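Week 4: Vessels, Words, and Where One Thing Stops

Okay, so last week we got as far as asking what makes a word mean what it means, and most of you wanted to say "the dictionary." Fair enough! But who told the dictionary? This week I want us to stay with really boring household words, cup and bowl and dish, and see how quickly they get slippery.

Start with the easy cases. If I show you something tall with a handle and coffee in it, you'll all say cup. Now I make it wider. And wider again. Somewhere along the way half the room switches to bowl, and the other half hangs on for one more step (there's always a row at the back that never gives up). When I ran this with the Monday group at Lernport, the switch came earlier if I said there was soup in it. Same drawing, different word!

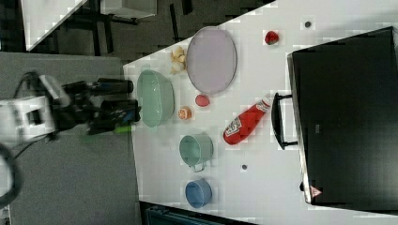

Fig. 1. A pale green bowl on a white tabletop.

So what's going on? Two ideas to take away with you. One is the checklist view: a word has a list of features, and a thing either has them all or it's out. The other is the best-example view: you carry around a very good cup in your head, and you judge new things by how close they come. I lean toward the second one, but it has trouble with odd and even numbers, where people will happily tell you 4 is a "better" even number than 3,348 and still know perfectly well that both are even. Keep that in your pocket for the essay.
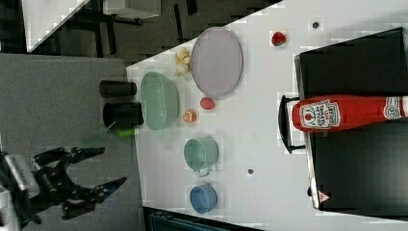

Fig. 2. Two black cups on their sides, and a sage-green oval bowl.

Context matters too. In the Lotberg reader (page 117, the bit on kitchens and cafeterias) you'll find people sorting the same dishes differently depending on which room they imagine standing in. I love this chapter, but skip the statistics on your first read, they'll only slow you down.

For section, please bring 2 objects from home that you have trouble naming. Don't look them up first. The Lu worksheet goes with this, and you only need the front side.
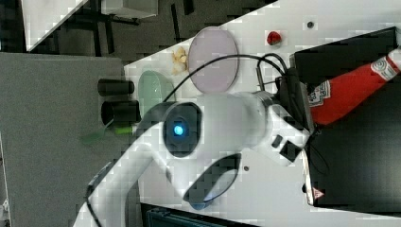 Page last changed: November

Reading for next time is the short Erura piece on borrowed words. It's a quick one and kind of fun, so read it twice and mark every spot where the author says "sort of" or "technically." We'll start from your marks. Essay topics go up after that, and yes, you can write about sandwiches.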